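Laminate benchtops: changes to the joint and edge specification
Workshop notes, May 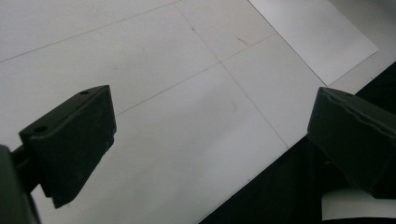

The revised specification applies to every laminate bench we supply from this month, including the replacement tops for the Niltby classrooms. Orders already cut will be finished to the old drawing. If you are not certain which drawing your job is on, the revision letter is on the top right of the cutting list.

Substrate is unchanged: moisture-resistant particleboard, with a balancing laminate on the underside. We had one query about leaving the balancer off for fixed benches. The answer is no. A top laminated on one face only will take up moisture through the other and cup, and screwing it to a cabinet moves the problem to the joints.

Butt joints are now pulled up with 3 connector bolts on tops up to standard depth. The outer two sit closer to the edges than before – check the jig has been reset before routing the recesses. Both faces of the joint are to be sealed with the waterproof adhesive from Emport, full width, and the squeeze-out wiped while it is still soft. Colour-matched sealant goes on the top arris only. It is a filler and should not be relied on to keep water out of the core.

Leave tops flat in the workshop for 24 hours before cutting, at the same temperature as the assembly area. The Lambrakis board in particular comes off the truck cold in winter and has been moving after it is cut. Stack on bearers at 500 mm centres, with the bearers lined up vertically through the stack.

Edging stays at 2 mm for exposed edges and 1 mm for edges against a wall. Several tops on job 2381 came back with the glue line showing at the corners. The trimming cutter was worn and had been run too fast. Cutters are now to be changed by metres run, recorded on the sheet beside the machine, and no longer by eye.

Customers have asked about cleaning. Warm water and a mild detergent will deal with most marks. Methylated spirits on a white cloth is acceptable for ink, followed by a rinse. Cream cleansers dull a matte finish permanently, and the dull patch is more noticeable on pale colours than on dark ones. The Drotero care card covers all this and should go out with each delivery – reorder under stock code 376.

Questions about the joint detail go to Evanthia Koutsoukos. She has the revised jig drawing and a sample joint that can be pulled apart and looked at. Please return it to the rack by the panel saw.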